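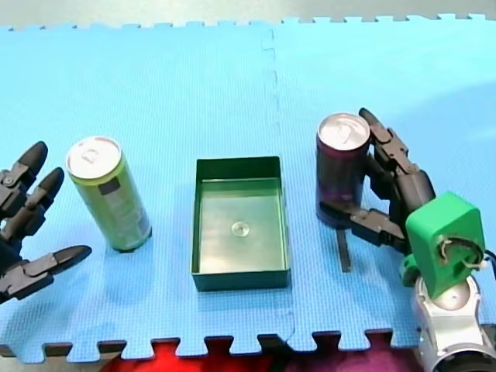

Transit Talks on the Sindis Line: An Interview with Emiko Ishida

Interview by Maximiliano Garrido

The agreement that governs crude oil shipments through the Sindis pipeline expires at the end of the year, and the governments on either side of it have yet to settle on a replacement. The line carries oil from the inland fields at Molefe to the export terminal at Tindavcombe. Negotiators are due to meet again on Mon 16 August, after a session in May closed without a joint statement.

Emiko Ishida is director of energy transit research at the Skorngate Institute and worked for nine years as a legal adviser on cross-border pipeline contracts. She spoke with this publication at the institute's offices.

Ms. Ishida began by cautioning against reading too much into the May session. "The absence of a statement was treated in the press as a breakdown," she said. "The delegations had agreed on the agenda and on most of the technical annex. They had not agreed on the fee, and neither side wished to publish a text with a blank where the fee should be."

The fee is the charge paid by the producing country for each barrel that crosses its neighbor's territory. Under the present agreement it is fixed, with a small adjustment for inflation. The transit country has asked for a charge linked to the market price of crude. The producer has refused.

"Both positions are reasonable if one looks at them from the ministry that wrote them," Ms. Ishida said. "The transit government looks at years of high prices and sees that its income hardly moved. The producer answers that the pipe costs the same to run whatever a barrel is selling for. They are talking about two different things, one being the value of the cargo and the other the cost of the service."

Asked whether a compromise was available, she pointed to the use of bands. A fixed charge would apply while the price of crude stayed within an agreed range, and a supplement would be paid above it. In her view the width of the range would matter more than the size of the supplement. "A narrow band would send the parties back to the table every few months," she said. "The finance ministries would find that very hard to plan around."
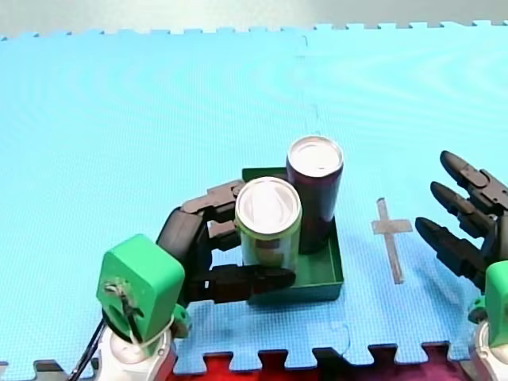 Drink cans, a shallow green tray and a pair of robot arms on a blue foam mat.

Ms. Ishida was more concerned about the question of minimum volumes. The producer is currently required to ship a set quantity each year or pay for the capacity it has left unused. Output at Molefe has fallen, and the producer has asked that the obligation be cut by 40 percent.

"I would expect that request to be the hardest part of the August meeting," she said. "The transit country borrowed against those volumes when it rebuilt the pumping stations. Its lenders have a view on the matter, and they are not in the room."

She noted that the two governments had handled a similar difficulty once before, when the minimum was suspended during repairs. That arrangement was set out in an exchange of letters and was never made part of the agreement. "It worked because the officials who signed the letters were still in their posts when questions arose," Ms. Ishida said. "I would not advise anyone to rely on that a second time. Whatever is agreed on volumes should be in the main text, with a date on which it ends."

The conversation then turned to the terminal. Tindavcombe has been mentioned as a source of delay by several shipping companies, which have complained of tankers waiting at anchor while paperwork is completed. Ms. Ishida said that the complaints were fair but that the pipeline talks were the wrong place to deal with them.

"The customs procedure at Tindavcombe belongs to the port authority and to the customs service. If it is brought into the transit agreement, then every change to a form will need the consent of two parliaments," she said. "There is a joint working group for this purpose. It should meet more often than it does."

On the length of the new agreement, she favored a term of five years, with an option to renew. The transit government has proposed a much longer period. Ms. Ishida said she understood the wish for certainty but doubted that anyone could forecast output from the Molefe fields that far ahead. A shorter term, she said, would allow the parties to revise the volume obligation in an orderly way, using figures on which both sides could agree.

She also called for a change in how disputes are heard. At present a disagreement over measurement, such as the quantity of oil recorded at the border meter, follows the same route as a disagreement over the meaning of the treaty itself. Each is sent to arbitration, and cases of either kind may take two years to conclude. "A meter reading is a question for an engineer," she said. "It can be answered in a week by a person with the right equipment, provided that both governments have agreed in advance to accept the answer."
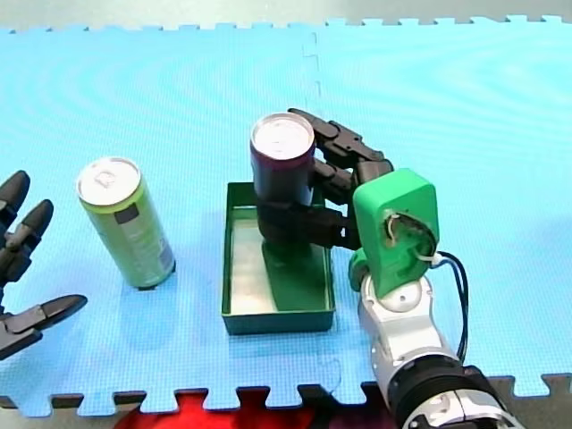 Robot arm with a bright green hand mount.

Markets have so far shown little reaction to the talks. Ms. Ishida attributed this to the stocks held at the terminal and to the general belief that the line will not be closed, whatever happens at the table. She shares that belief, with one reservation.

"I do not expect either government to stop the flow," she said. "What I can imagine is that the agreement lapses and the oil continues to move under a temporary protocol, extended month by month. That is lawful, and it has been done elsewhere. But insurers dislike it, and so do the refineries that buy on annual contracts – they will begin to look for other suppliers, and some of them will not come back."

She declined to say which side would bear more of the blame in such a case. Her institute has offered to host a technical meeting between the two delegations before the formal session. The offer had been acknowledged by both foreign ministries at the time of the interview, although neither had accepted it.

Asked what she would look for first when the August session ends, Ms. Ishida said that she would turn to the annex on volumes. "The fee will be in the headline," she said. "I shall read the annex, and then I shall look to see who has signed it."

The Skorngate Institute will publish her paper on price bands in transit contracts later this year.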